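Robots, spatulas and a very long walk from the car park

Quick one tonight because I've got an early start, but I said I'd write up the Voyle open day and if I leave it any longer I'll forget the lot.

So. Voyle is the robotics workshop out past the ring road, in the old Tedon building. They let the public in once in a blue moon, you put your name on a list and wait. I waited since April. Got the email, cleared the day, went.

Parking was awful. 300 spaces on the sign, and I swear every one was taken by people who'd come for the garden centre next door. Ended up at the far end by the bottle banks and walked. Badge, lanyard, a biscuit, then straight in. No long talk at the start, which I liked. Somebody did five minutes on not leaning over the rails and off we went.

I'd expected cars. Welding, sparks, big orange things behind fences. Nope - kitchen stuff. The whole of the main bench was given over to utensils and the job was sorting them. Two arms working the one table, picking things up and putting them in bins. That's it, that's the demo, and I stood there for 43 minutes (my partner timed me, unkindly). 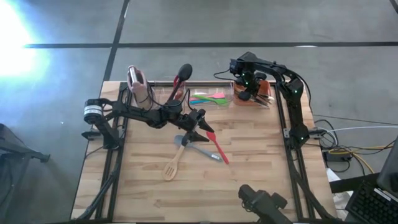
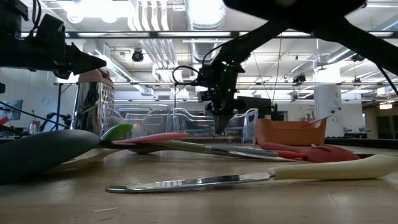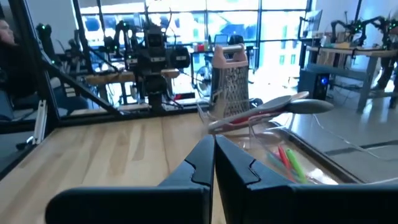
Vernano, 2024-12-25

Yes I know what day it is. Everyone's asleep in front of a film and I've got the laptop.

Right, what did I learn. First, spatulas are hard. I asked and got a proper answer. A spatula lying flat on wood gives you next to nothing to get hold of, and when one is lying across another the arm has to decide which comes out first. I do this without thinking every time I empty the dishwasher. After watching an arm go at it I went home and looked at my own cutlery drawer with a lot more respect.

Second, shiny and see-through things are a pain. The clear bins especially. You and I see a box, a camera can see mostly reflections and whatever's behind it. I asked why they didn't just buy coloured bins then, and was told that people have clear ones in their kitchens so what would be the point. Fair enough. Same goes for the grater and anything else in polished steel.

Third, it is SLOW. If you've only seen this on videos, they're very often speeded up. In the room there's a lot of hanging about. The arm comes over, stops, sort of has a think, comes down a bit, stops again. I found it quite restful. The lad next to me (about nine I'd guess, very serious) was less patient and kept whispering "go on" at it. When it dropped one he groaned like it was a missed penalty.

The little green lights on the joints, by the way. I'd decided they meant it was happy. They mean it has power. Oh well.

Somebody had written the running total of picks on a whiteboard by the door and it stood at 1,616 when I left. No idea if that was for the week or the year, didn't think to ask until I was back at the car.

Good things: you could get close, the staff answered daft questions without making you feel daft, and it wasn't a sales pitch. There was one leaflet from Visevico, who sponsor the open days, and that was the lot. Loads of daylight in there too, I'd pictured a bunker.

Less good: the coffee machine took coins only, and who carries coins. Nowhere to sit. And the timetable on the website had the last tour an hour later than it really was, so a family turned up as we were leaving and missed it, which was a shame. Somebody should fix teh page before the next one.

Would I go again? Yes, tomorrow. I want to know how they get on with whisks. I asked about whisks and got a look, so I think whisks are a sore point.

If you want to go yourself, get on the mailing list now and check your junk folder, mine went there the first time. Wear flat shoes, the floor is concrete and you'll be on your feet the whole way round. Under-nines have to stay with an adult. Take change for the coffee.

Got to go, the film's finished and somebody wants a turkey sandwich. I'll answer comments at the weekend if I rememeber.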